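Home Bar & Table Talk > Setups and Props
Thread: fake ice cubes, scoops and where do you PUT everything

pinkbowl_annie
Monday, May 6, 2024
Quick one, on lunch. Doing a pretend drinks station for my sister's shower, display only, nobody's drinking out of it. Real ice is out – two hours in a warm room and you've got soup. So, clear cubes, the imitation kind, heaped in a pink bowl with a metal scoop.
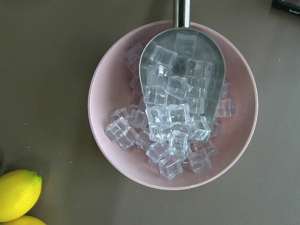

Went with the shallow scoop and not tongs because tongs just flick the things across the room. The cubes have slightly beveled edges so they do catch the light, which was the whole point. Bowl is matte so no glare fighting with them. Paid 12 bucks for the bag from Foder. My worry is the pink makes it look like candy?? Opinions pls. Also do I need more cubes or is a heap a heap

marlow_k
Looks fine, pink is fine. It's a shower.
Only thing, don't rinse those with hot water. Mine went cloudy after one go. Cool water, drop of soap, towel dry right away or you get spots.

GregInTheGarage
disagree on the scoop. Scoop says "hotel hallway ice machine" to me. Tongs say drinks. And people WILL pick up whatever you leave out so let them have the tongs

pinkbowl_annie
Greg they flick. I tested it. One is still under my fridge

GregInTheGarage
get tongs with teeth

tess.r
Scoop. If kids are coming please think about the cubes though, they look exactly like something you'd put in your mouth. We put ours up on a high shelf the second the under-fives show up. Glass jar with a lid is even better, less cute but whatever.

pinkbowl_annie
Two kids, both three. Ugh ok. Good point. Might put the bowl at the back.

Next problem then. The rest of the table. Everything's out at once and I can't decide what stays. Current list:
mug tree, the tall wood one
wire cup rack w/ the pastel cups on their sides, yellow and pink up top
copper-colored wire holder with the little dark bottles
mint green bowl
dark blue plate
off-white tray
gray cloth, folded
plus the fruit, the board, and a little woven basket I keep moving and moving back

Brown table so the pastels do pop at least. But it reads like a yard sale.
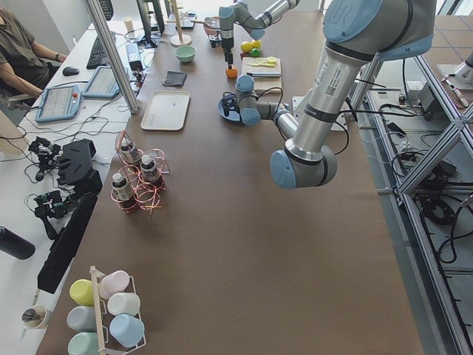 Dorota Domański
Lose the mug tree. Bare mug trees look sad, and you already have cups on the rack so you don't need a second thing for drinkware. Then tray goes in the middle, bottle holder ON the tray, ice bowl next to it. That's your station. Everything else is snacks and goes down the other end.

marlow_k
^ this but keep the tree and hang the cups on it if they've got handles. Wood with pastel is nice

Dorota Domański
Too much height for a shower table, people need to see each other over it. I did a sideboard like that in October and moved the tall thing off within the first hour.

marlow_k
it's a mug tree not a floor lamp lol

tess.r
Can I put in a word for the cup rack. Cups on their sides is good, no dust gets in them. Put it at the end where people walk up, so cups first, then ice, then bottles. If the cups are at the far end everyone reaches across everyone.

GregInTheGarage
agree with tess on the order, first time for everything
gray cloth is too dark imo. swap for white or fold it smaller and stick it under the bowl so it stops sliding

pinkbowl_annie
ok cloth under the bowl is smart, wasn't even thinking about sliding. Dark gray stays tho, it's what I have

Fruit: keep or no? The orange is cute. I had the yellow plastic lemon slice on the board with a notebook, was going to be a guest book type thing for people to write advice in

tess.r
Keep the notebook, definately. But away from anything drippy. And tie a pen to it. You will lose the pen.

Dorota Domański
Fruit in the mint bowl, all of it, not loose. Loose fruit rolls off the second someone bumps the table.

marlow_k
put the lemon slice on the drinks tray, it's doing nothing on the board

pinkbowl_annie
Fine fine fine. So: cup rack at the near end, tray w/ bottle holder, ice bowl behind it on the cloth (back from the edge, for the threes), fruit in the mint bowl, board + notebook way down the other end. Blue plate for cookies. Basket for napkins?

tess.r
Basket for napkins yes

GregInTheGarage
and tongs

pinkbowl_annie
NO tongs. Mug tree on trial, will set it up both ways Friday night and see. Gotta run, back at my desk 2 min ago

Dorota Domański
Take it off. You'll see when you sit down.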